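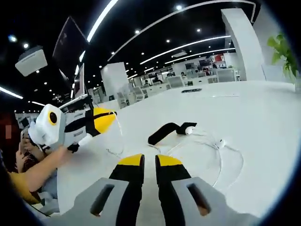 Teaching by hand suits small, fiddly work far better than a joystick does, Romana Procházka told the visiting party at the Skollon office, and the delegation heard little during the afternoon to dispute it. Members had come from Gulemby to learn how demonstrations are recorded for the Lernesis program, in which a person performs a task with hand-held grippers and the recordings are later used to train a robot arm.

Following a short briefing, visitors were invited to the large white table in the open-plan area. The task under study is the handling of cables and small electrical items. Operators are asked to move at an even pace and to keep the fingertips within view of the lens. Each demonstration is limited to 60 seconds, and a set is considered complete at 200.
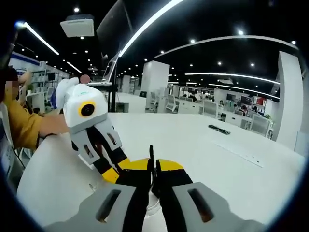

Sets are then reviewed by a second operator, and any demonstration containing a dropped item is labelled separately and kept. Our members asked whether remote control had been considered. The hosts replied that it had been trialled with Tamayo for 2 months, and that new operators required 9 days of practice before their recordings could be used.

Questions on operator fatigue and on the storage of recordings were taken on notice. Written answers will be circulated to members with the travel claim forms, which should be returned to the Gulemby office by the end of March.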